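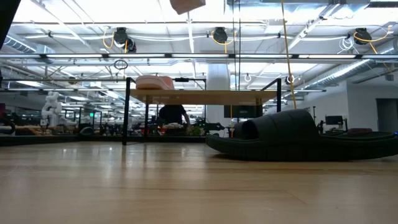 Hajnalka Antal thought the open day was too short and the queue for coffee too long, and that she would go again next year if they kept the talks under 15 minutes. I'd agree with most of it. She had emailed me after my July post asking which readers had ever been inside a robotics workshop, and we ended up going round Julta's together.

Julta rents one floor of a building on the Seltisholm estate. The bus is the 69 and it stops at the wrong end, so allow a quarter of an hour to walk through. Sign in at the desk, get a sticker, wait by the lift. They took us up in groups of seven.

I had expected something closer to a factory. It is one big room with a wood floor and rows of strip lights, and the power comes down from the ceiling on cord reels with yellow cable. Most of the benches are along the back wall and they are as untidy as mine at home, only longer. There is a white robot arm standing up on one of the tables over on that side. People carried on working while we were shown about, which I liked. There is also a big dark grey sofa on the floor in the middle of it all, low and padded, and I would happily have sat on it by the end.

The talk was given by a man from Katsaros, who make some of the joints. He spent most of it on how an arm is taught to pick up soft things. Hard things with straight sides are mostly dealt with, he said. Cloth and anything squashy is another matter, as it changes shape the moment you touch it. They had logged 1005 attempts at one folding job and were still not happy with it. I wrote that down because he sounded a bit fed up when he said it.

Then questions. Someone asked about jobs and got a careful answer. Someone else asked what an arm costs and got no answer at all. I asked about noise, and was told the motors are quiet and the fans are the worst part.

The demonstration was the Fukata gripper, lifting a sponge and putting it down again. It was slower than I had pictured — a child would have done it in a second — but it did it the same way every time. Hajnalka timed it on her phone and made it about 20 seconds a go.

If you want to go, put your name down early and eat beforehand. The café on the estate shuts at two. I missed it and had crisps at the bus stop.

Search this blog
Type and press enter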